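Lindudham House Residents' Association
Minutes of the meeting held 7 August 2023

The meeting opened once enough chairs had been found. Minutes of the June meeting were approved with one correction: the word "smell" to be replaced by "matter raised."

1. Shoes in the entry

The question of shoes took up most of the evening, as it did in June. It was agreed that a small two-tier rack is plenty for the Desby stairwell, provided pairs go side by side with the toes facing out. Slippers belong on the lower shelf, sneakers on top. A shoe left lying on its side does not count as put away – this was voted on, and carried.
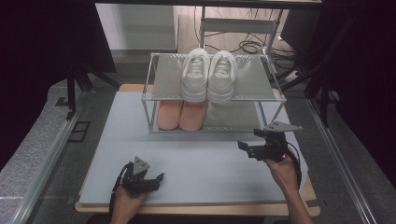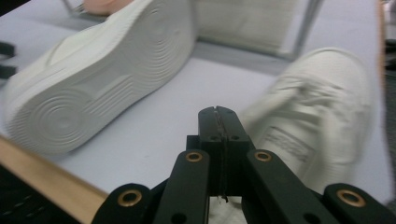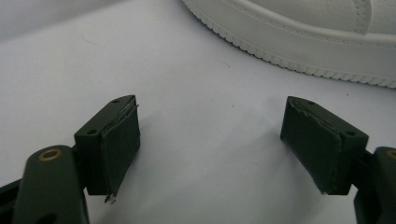
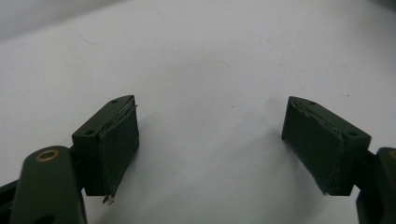 HOUSE MATTERS

A resident asked whether white sneakers might be kept off white surfaces, as they are hard to spot before coffee. Noted, no action.

A motion to limit each apartment to 3 pairs failed by 2 votes. The household with the most pairs abstained, loudly.

2. Budget

The entry fund stands at 3,000. Of this, 474 is set aside for a second rack and a mat. The Karppinen quote for built-in shelving was read aloud and then put back in its envelope.

3. Other business

The Civik stairwell reports that its rack is still missing a shelf. The Desby stairwell denies having it. Left open until next time.

Meeting closed after nearly two hours.

Recent items
Minutes, June meeting (corrected)
Bike room key list
Umbrella stand – second notice
Civik stairwell: light bulbs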